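Plonberg Research Group Releases Results on Teaching Two-Arm Robots With Changing Backgrounds

2024-03-28

PLONBERG – Researchers at the Plonberg robotics group, working with the automation company Esinari, today released the results of a study on how changes to a work surface affect what a robot arm learns from human demonstrations. The study found that a control model trained on a mix of table coverings and background objects picked up small blocks more reliably on surfaces it had never met than a model trained on one plain table.

The method is called Minow. It does not change the learning software. It changes the way the training examples are collected.

In most work of this kind, a person guides the arm through a task many times on the same table, with the same few objects and the same lights. The model that comes out of this usually does well in that setting. Move it to another table, or put a shiny sheet under the block, and the success rate drops.

"We kept seeing the same failure when we took a trained model to a partner site," said Elie Najjar, who led the study. "The arm would reach for the right area and then stop short or close too early. The task had not changed at all. The table had."

Under Minow, operators follow a written schedule that tells them when to swap the surface covering, which items to place near the work area and where the block should start. Coverings are chosen to include printed patterns, strong color and glare. Background items are ordinary things such as picture frames, push buttons and packaging, and they are left in place while the arm works. The operator then carries out the task as usual.
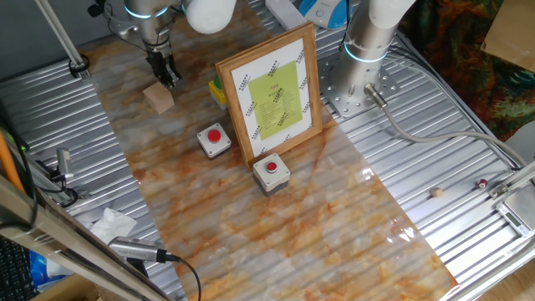

The team collected 2000 demonstrations for the study, split evenly between the Minow schedule and a fixed setup. Both halves were recorded at the same station by the same operators, and both were used to train the same model with the same settings. Each trained model was then tested on 4 surfaces that did not appear in either half, with 100 attempts per surface.

The model trained on the Minow half had the higher success rate on all of the test surfaces. The gap was widest on glossy coverings and narrowest on plain matte ones. On the original bare table, the model trained on the fixed setup was slightly better, a result the authors report in full and discuss in the paper.

"If your robot is going to spend its whole life at one bench, you may not need this," said Haf Meredith, who designed the collection schedule. "Most of the people we talk to are not in that position. They move stations, they change mats, somebody leaves a tool on the table."

The study also looked at cost. Swapping a covering takes time, and operators at first changed it too often. The final schedule calls for a swap after a set block of demonstrations and keeps the background items the same within each block. Ultan Foley, who ran the station, said the later version was easier to follow and led to fewer recordings being thrown out for mistakes in the setup.

The authors list 3 limits. The task was a short pick and place with small blocks, and longer tasks were not tested. All demonstrations were collected at a single station, so differences between robots are not covered. Room lighting was held steady throughout, and the team expects that changes in lighting would have an effect of their own.

Gizella Szalai, head of applied research at Esinari, said the company plans to use the schedule in its own data collection. "It is a document and a box of table coverings," Szalai said. "We can hand that to a new operator in the morning and they can be recording after lunch."

Work on a second study will begin in May with Katayama, a maker of assembly fixtures. It will apply the same schedule to tasks in which both arms hold a part at the same time, and will include collection at more than one site.

The paper, the collection schedule and the full table of test results are available from the Plonberg group on request. The demonstrations will be released to other research groups once the file format has been checked.

Media contact: Dymphna Ó Súilleabháin, Communications, Plonberg Robotics Group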